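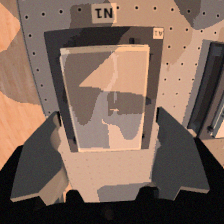

Plollwood 实验台操作仿真数据

说明文件,随数据一起发布。改动数据时请同时改这个文件。

一、概况

Plollwood 是 Rerkov 学生机器人社的课外项目,内容是在仿真环境里让一条机械臂在实验台上搬运多孔板。仓库里有场景文件、脚本策略、遥操作工具,以及用这些东西录下来的操作轨迹。数据全部来自仿真,没有真机部分。

项目最早是为了参加 Amundsen 校际自动化赛的仿真组。比赛只要求提交策略和一段录像,录制的轨迹本来不在提交范围内。赛后新队员反复来要训练数据,硬盘里的目录已经没人能一眼看懂,所以整理成现在这个样子。整理工作从九月开始,参与录制的学生一共 14 人,场景和数据格式由 Boonsong Sangkhawat 维护。

当前版本含近 900 条轨迹,成功和失败的都在里面。想直接拿来做模仿学习的人请先读第六节,失败轨迹需要自己过滤。

二、目录结构

scenes/ 场景描述文件和碰撞网格
assets/ 夹具、孔板、仪器外壳的模型
episodes/ 轨迹,每条一个子目录
splits/ 训练、验证、测试的划分清单
tools/ 回放、检查、转换脚本
teleop/ 遥操作程序和键位表
notes/ 录制记录,按录制人分文件,格式不统一

notes/ 里的东西没有清洗过,有些是录制当晚随手写的,缩写各写各的。查某条轨迹为什么奇怪时可以去翻,平时用不到。

三、场景

场景是一个小房间,中间一张工作台。台面上铺一块带安装孔的面包板,机械臂、夹具和仪器都放在这张台子上。房间后面靠墙有木架。木架和其他靠墙的家具只作背景,策略不会碰到它们,但它们有碰撞体,机械臂如果甩到那边会报碰撞。

坐标原点取在面包板的一个角,x 轴沿台面长边,y 轴指向后墙,z 轴向上。单位是米和弧度。早期几批数据的原点在机械臂底座中心,合并时已经全部换算过来,meta 文件里的 frame_origin 字段保留了录制时的原始设置。如果这个字段写的是 base,说明这条轨迹经过换算,末端位姿的小数位会比别的多,属正常现象。

夹具的位置在每条轨迹开始时做小范围随机偏移。偏移量写在 meta 文件里,不需要从图像估计。仪器不偏移。机械臂底座也不偏移。

灯光有几套预设,阴影的方向和深浅差别很大。腕部相机离物体近,画面里经常有一大块落在阴影中,板的边缘在这种情况下不容易和底座分开。训练时如果只用一套灯光的数据,换灯光后定位误差明显变大,我们自己踩过这个坑,建议至少混用两套。 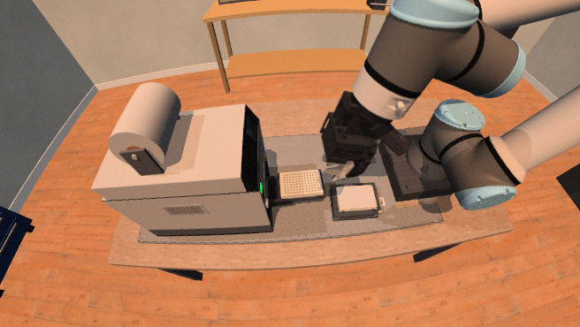

图:工作台与机械臂,房间相机视角。左侧为仪器,中间为孔板座与带盖的板。

四、任务

目前有 2 个任务。

任务一,transfer_plate。把一块多孔板从起始夹具搬到目标夹具。起始和目标由 meta 文件里的 src 和 dst 给出。判定条件是板的四角都落进目标夹具的边框以内,板面与夹具底面平行,夹爪松开后板保持静止满一秒。

任务二,lid_swap。把盖子从一块板上取下,放到台面上的指定区域,再盖回去。判定条件是盖子最后与板对齐,过程中板没有被带离夹具。这个任务比前一个难得多,主要难在取盖时容易连板一起提起来。脚本策略在这个任务上的成功率很低,所以大部分轨迹由人遥操作录制。

每条轨迹只包含一个任务。曾经录过把两个任务连起来做的长轨迹,因为中途复位的时间戳有错,没有放进这个版本。

任务描述文本在 meta 文件的 instruction 字段,中英文各一条。中文由录制人自己写,措辞有差别,同一个动作有人写“搬到”,有人写“放进”,有人写“移至”。我们决定保留这些差别。英文是统一模板。

五、轨迹内容

每个子目录包含下面这些文件。

meta.json 轨迹信息,字段说明见后
state.npz 机械臂关节角、关节速度、末端位姿、夹爪开度
action.npz 发给控制器的目标值
wrist.mp4 腕部相机视频
room.mp4 房间相机视频
contacts.npz 接触对和接触力,只有部分轨迹有

腕部相机固定在夹爪一侧,随手腕运动。房间相机固定在房间里,使用广角镜头模型,画面边缘的直线会弯。相机内参和畸变参数放在 scenes/ 下的相机文件里,回放脚本带去畸变开关,默认关闭。两路视频已经对齐到同一个时间轴,帧号相同就是同一时刻。

有一点要提醒:腕部相机的画面方向没有转正。夹具上的标签在画面里可能是倒着的,拿去做文字识别之前要先旋转。我们讨论过要不要统一转正,最后没有改,因为参赛代码里的标定矩阵是按原方向算的,改了视频就得改标定,两边版本对不上会更麻烦。

state 里的夹爪开度是归一化的,零表示闭合,一表示全开。action 里的夹爪目标值也是归一化的。注意控制器有延迟,目标值变化以后,实际开度要过几帧才跟上,做动作标签时请用 action,不要拿 state 的差分代替。

meta.json 的主要字段:

episode_id 轨迹编号,字符串
task 任务名
src,dst 起始与目标夹具
operator 录制人代号,脚本录制写 script
success 布尔值,由判定程序给出
fail_reason 失败原因,成功时为空
light 灯光预设名
fixture_offset 夹具偏移
frame_origin 录制时的坐标原点
seed 随机种子
instruction 任务描述

operator 用代号,代号和姓名的对应表不公开。社里的人需要查的话直接来问。

六、失败轨迹

失败轨迹是有意保留的。fail_reason 的取值如下。

miss_grasp 夹爪合拢时没有夹住板或盖
slip 搬运途中滑脱
tilt 放下后板倾斜,有一角搭在夹具边框上
collision 机械臂或夹爪碰到仪器、夹具或其他物体
plate_lifted 取盖时把板带起
timeout 超过时间上限
other 其他

tilt 是出现最多的一类。孔板和夹具之间的间隙很小,末端姿态稍有偏差,板就会卡在边框上。仿真里的卡住和真实的卡住不太一样,有时候板会以很小的幅度抖动,永远不满足静止条件,判定程序就一直等到超时。这种情况原来记成 timeout,后来改记为 tilt。改之前录的数据已经用脚本重新标过一遍,又人工抽查了一部分,仍可能有漏网的。

collision 里有一部分是很轻的擦碰,肉眼看视频几乎看不出来。判定程序对接触力设了阈值,超过就算失败。如果觉得标准太严,可以用 contacts.npz 自己重新判定,tools/rejudge.py 支持修改阈值。没有 contacts.npz 的轨迹只能从种子重新跑一遍,遥操作轨迹重放时可能跟原来有微小差别。

other 里的内容比较杂,包括遥操作手柄断连、录制人中途放弃、仿真器崩溃前写下的残缺数据。训练时建议整类去掉。

七、划分

划分按场景布局做,不按轨迹随机抽。测试集的夹具布局在训练集里没有出现过,共留出 32 种布局。同一种布局的所有轨迹只会出现在同一个集合里。

这样划分以后,测试成绩会比随机划分低不少。社里有人第一次跑完以为代码坏了,查了一个晚上。代码没有坏。

请不要拿测试集调参数。验证集也按布局划分,够用。

八、怎样开始

先装依赖:

pip install -r requirements.txt

检查数据是否完整:

python tools/check.py --root episodes

检查脚本会逐个打开子目录,核对帧数、字段和校验值,有问题的轨迹会列在终端里。第一次下载完一定要跑。视频文件在传输中损坏的情况发生过好几次,播放器能打开,读到后半段才报错。

回放一条轨迹:

python tools/replay.py --episode 轨迹编号 --camera wrist

camera 可选 wrist 和 room,加 --undistort 打开去畸变。加 --overlay 会在画面上叠加末端坐标和夹爪开度,排查夹取时机的问题时比较方便。

转换成训练格式:

python tools/convert.py --split train --only-success

不加 --only-success 会把失败轨迹一起转出去,并在输出里写入 fail_reason。

社里的机器可以用 Clustari 提交批量任务。Clustari 是社里自己写的排队脚本,配置放在 tools/cluster/,校外用户忽略这个目录即可。提交前请看一眼队列,大批量渲染放到晚上十点以后跑,白天留给上课的同学。

九、录制新数据

新录的数据走下面的流程。

从主分支拉最新场景。场景有改动而本地没更新的话,录出来的轨迹过不了检查。

启动 teleop/main.py,选任务、布局和灯光。程序会生成种子并复位场景。复位后先等画面里的物体静止再开始,不要急着动手柄。

一条录完按保存键,判定程序给出结果。结果不对可以在备注里写明,但不要手工改 success 字段。以前有人为了省事直接改 meta,后面重新判定时对不上,花了很久才找出是哪几条。

录制时末端速度不要拉满。手柄推到底的时候机械臂动得很快,视频里夹爪有几帧会跨过很长一段距离,这种数据对训练没有好处。接近夹具的最后一段请切到低速档。

夹板时两指要对着板的两条长边,高度低于板的上沿。取盖时夹爪要抬高,只夹盖的侧边。键位表里有这两个高度的参考值,按布局列出。

每次连续录制不要超过一小时。录久了动作会变形,这在 notes/ 里能看得很清楚,同一个人后半段的失败率总是更高。

录完上传到 incoming 分支,由另一位同学回放抽查,通过后合并。自己录的不能自己审。

十、已知问题

夹具标签的贴图在一部分光照下颜色偏淡,不影响碰撞和判定。

lid_swap 任务里,盖子放到台面时偶尔会和面包板的孔产生多余接触点,表现为接触数量突然增大。碰撞网格已经简化过一次,情况好转,没有完全消失。

房间相机在机械臂抬高时会被上臂挡住一部分视野,有时连夹爪也看不见。没有换机位的打算,需要完整视野的话请用腕部相机配合 state。

仪器模型只有外壳,没有内部机构,不能把板送进去。指示灯是静态的,不反映任何状态,不要拿来当标签。

脚本策略的轨迹彼此很像。只用脚本数据训练,模型在遥操作数据的起始姿态上表现很差。

早期数据的中文描述有错别字,其中“盖板”和“板盖”混用。前者有时指带盖的板,有时指盖子,请结合 task 字段判断。

Windows 下路径过长时转换脚本会报错,把仓库放到磁盘根目录附近可以绕过。

十一、适用范围

适合用来做课程作业、模仿学习入门、动作分割和失败检测的练习。也可以用来测试相机标定代码,内外参都是准确值。

不适合直接用来训练真机策略。仿真里的摩擦系数是按手感调的,没有对照实物测量;机械臂的延迟模型也很粗。社里没有在真机上验证过任何一个由这批数据训练出的模型。

孔板在仿真中按刚体处理,孔里没有液体,晃动、洒漏、蒸发这些都不涉及。不要用它评估实际实验流程是否安全。

十二、授权与引用

场景文件、代码和轨迹可以用于教学和非商业研究,改动后再发布请注明改过哪些部分。assets/ 里的模型都由社员自己建,按同样条件使用。

引用时写“Rerkov 学生机器人社,Plollwood 实验台操作仿真数据”,并附上使用的版本号。不同版本的划分清单不一样,没有版本号的结果没法比较。

十三、反馈

发现轨迹有问题,请在仓库里提 issue,标题写轨迹编号,正文写任务名、帧号和看到的现象。能附上 check.py 的输出最好。场景和格式方面的问题指派给 Boonsong Sangkhawat,遥操作程序的问题指派给 teleop 标签下的值班同学。

考试周回复会慢。要合并的改动请尽量在考试周之前提。

十四、待办

把 contacts.npz 补齐到所有脚本轨迹。
给长轨迹修时间戳,修好后作为单独的任务放进来。
键位表补左手版本。
清理 notes/ 里重复的文件。
lid_swap 的布局太少,下学期优先录这一项。
requirements.txt 里有两个包已经不用了,删之前确认 teleop/ 没有引用。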